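TEACHING BY HAND, THEN BY WIRE

The arm at Plusden's Visthorpe workshop learns in two ways. In the first, a technician takes hold of the wrist and pushes it through the job while the joint motors go slack. In the second, she sits at a desk and drives a simulated copy of the arm with a pair of hand controllers.

Oliwia Mazurek, who runs the teaching programme, began with the first method and now spends most of her week on the second. Hand guiding gives good contact forces, she says, but it is slow, and the operator's own arms get in the way of the sensors. A morning's work yields 40 usable demonstrations if the fixtures behave. The simulator needs no fixtures and resets at the press of a pedal.

The current set holds 3,000 demonstrations, recorded by nine operators. Each stores joint positions, the operator's commands and a rendered view of the workspace. The software, named Pidlow, discards any run in which the operator paused for too long, as early models copied the pauses faithfully and stood still at the same points.

Trained on the full set, the controller completes 95 per cent of its trials in simulation. On the real arm it does worse, and Mazurek declines to give a figure until the spring tests are finished in March. Friction is the main suspect. The simulator treats every surface as evenly slippery, and the castings supplied by Bednarek are nothing of the kind.

Her answer is to mix the two sources. A small batch of hand-guided runs is added at the end of training, weighted heavily, so that the model keeps the variety of the remote work and picks up the feel of the metal. The next round will alter the simulated friction between runs as well.

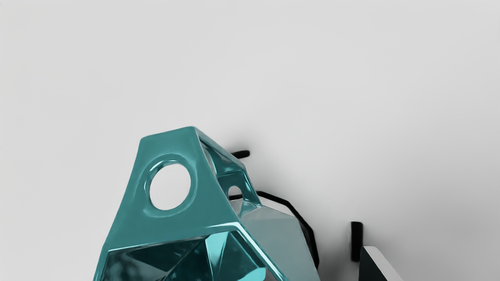
A rendered view from the simulator, with a pierced teal form in the foreground.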